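Ollis block sorting set - README and house rules

Hello, and thanks for downloading this. I'm Teresa Salgado, I look after the Ollis set, and this file is the bit I'd like you to read before you open the folders. It covers what's in the download, but mostly it covers the rules we recorded it under, as those are what people write to me about. If you're in a hurry, skip to "Rules for the table" and "Rules for dropping a run".

What's in the download

There are 123 runs, each in its own folder. A run is one go at one job: the arm starts from rest, does something with one or more cubes, and goes back to rest. Each folder has the fixed camera video, the joint log, the gripper log and a short text file called notes. Please do read the notes. Cyrill Mayrhofer wrote most of them and he is very thorough (sometimes they are longer than the joint log, or feel like it).

The jobs are written as plain sentences, such as "put the red cube between the corner marks" or "move the green cube next to the blue one". We kept the wording as the operator typed it, spelling mistakes included, apart from six we had to retype because the keyboard was set to the wrong layout.

We recorded at Onasstead, in the small room at the back, mostly in October. The cubes came from Grivport and so did the spare gripper fingers, which we never ended up fitting.

Why we have rules at all

Our first try at this, before Ollis had a name, had no rules. Everyone set the cubes out how they liked, started the recording when they remembered to, and deleted whatever looked bad. Then Mounir Bouzid trained something on it and it was brilliant on our table and hopeless on the one next door. We spent a miserable couple of weeks going through the files and found that almost every cube had started within a hand's width of the middle. People are tidy! Leave someone alone with three cubes and they'll make a nice little row.

So we threw that lot away and sat down with a pad of paper. What follows is what came off the pad, more or less, with the arguments taken out.

Rules for the table

1. Only the cubes named in the start file go on the table. No pens, no mugs, no phone.

2. Start positions come from the list. You don't pick them. If the list puts a cube somewhere awkward, it goes somewhere awkward, and that includes places where the camera only gets part of it. We argued over this for ages. Nawal El Khatib wanted every cube fully in view at the start, I wanted the edges kept in, and in the end we kept them in and added a flag called part_view to the notes.

3. Turn the cubes too. Square-on cubes are much easier to pick up and a set full of them is a bit of a fib.

4. The corner marks stay put. They're drawn on the table and they are how we check that the camera hasn't been knocked. If a mark gets scuffed or broken, write it down and carry on. Don't go over it with a fresh pen halfway through a batch, as you'll never land in quite the same place.

5. Wipe the table between batches, never in the middle of one. Small specks and scratches are fine and we don't edit them out of the video.

Rules for people near the arm

These are ours, and they don't replace whatever your own workplace asks for. Check that first.

Hands stay off the table from the moment the operator says "going" until they say "stopped". Say it out loud, even when you're on your own. I felt very silly doing this for the first day and now I do it when I park the car.

The stop button sits by the operator's free hand. If you swap operators, the button moves before the chair does. After every 40 runs the operator has a proper break, away from the room, and somebody else takes the next batch. Marlies Wyss put that one in, and I grumbled, and she was right - the careless starts were nearly all late in a long sitting.

Cables get checked before each batch by moving the arm slowly to each end of its reach and watching for anything that pulls tight.

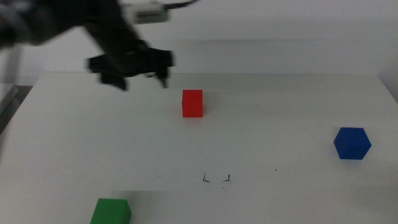
Three-cube layout, arm moving, gripper empty. Part_view applies to green.

Blur is allowed. You'll find plenty of it on the arm and gripper, and we don't drop a run for it. If you only want sharp stills, filter for them yourself, but think about what you lose, as that leaves you mostly with the arm standing about doing nothing.

Rules for dropping a run

A run is dropped for one of three reasons: a log is missing, the wrong cubes were out, or somebody pressed stop. A missed grasp is not a reason. Neither is a cube ending up in the wrong place. Those runs stay in and are marked "not done" in the notes, and the operator doesn't get to decide on their own. A second person watches the video and agrees or disagrees, and if they disagree both opinions go in.

Dropped runs keep their numbers, so there are gaps. Please don't write to tell me about the gaps.

Things we know are wrong

The gripper log has a short lag behind the video in the early batches. Mounir has a script that lines them up, and it's in the tools folder, but he'd like me to say it's rough.

Colours are named by whoever was typing, so blue is sometimes "dark blue" for the same cube.

All of it was recorded on one table, with one arm and one camera. Please don't claim more from it than that. El Fassi are planning a second set under the same rules with a darker table, and when it's ready the link will go at the top of this file.

Using it and changing it

Use it for what you like, say where it came from, and if you add runs of your own keep them in a separate folder with your own notes. If you change one of the rules, write down which one and when you changed it. Corrections go to the issues page, and Cyrill reads those before I do.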